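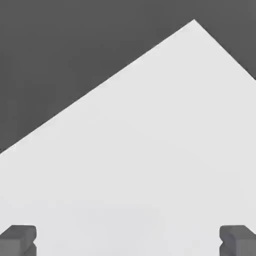 Projet Flustum : numérisation et indexation du fonds cadastral
Rapport d'avancement à l'attention du bailleur
16 octobre 2024
Rédaction : Ebere Shehu

1. Périmètre
Le présent rapport couvre le lot 2 (plans parcellaires et registres associés). Le lot 1 a été clôturé à la période précédente et n'appelle pas de remarque, hormis la réserve sur les planches pliées, traitée au point 4.

2. Avancement
Sur les 860 planches inscrites au lot 2, 70 % sont numérisées et contrôlées. Les planches restantes relèvent de la série Kao, dont le transfert depuis le dépôt annexe a été décalé à la demande du service des archives. L'indexation suit la numérisation avec un retard constant, conforme au plan de charge.
Le module Grinder (découpage des registres en notices) est en production. La version courante gère les renvois entre feuillets et les doubles numérotations. Les numéros de parcelle portant un indice manuscrit sont encore rejetés et font l'objet d'une saisie manuelle. Le correctif est en recette.

3. Contrôle qualité
Un échantillon de 100 notices a été relu par un second opérateur. Les écarts relevés portent pour l'essentiel sur la graphie des lieux-dits et sur l'abréviation des prénoms. La règle de transcription a été précisée en conséquence (annexe B, article 6) : l'abréviation est conservée telle quelle, la forme développée passe dans un champ distinct. Les notices antérieures à cette modification ne seront reprises qu'en fin de lot.

4. Difficultés
Planches pliées : la mise à plat demande jusqu'à 45 minutes par pièce, durée non prévue au marché. Aucun avenant n'est demandé à ce stade, la marge du poste 3 couvrant l'écart.
Géoréférencement : les points de calage manquent pour le secteur de Plotodside, où le tracé des chemins a été modifié entre deux levés. Une recherche complémentaire dans les procès-verbaux de bornage est en cours. À défaut de résultat, les planches concernées seront livrées sans coordonnées, avec mention dans les métadonnées.

5. Budget
Les dépenses engagées sont conformes à l'échéancier. Le poste « stockage » est sous-consommé, la seconde copie de sécurité n'ayant pas encore été facturée. Le tableau détaillé figure en annexe A.

6. Suite des travaux
Réception de la série Kao et reprise de la numérisation.
Mise en production du correctif Grinder après signature du procès-verbal de recette.
Décision attendue du bailleur : acceptation ou refus d'une livraison partielle pour le secteur de Plotodside.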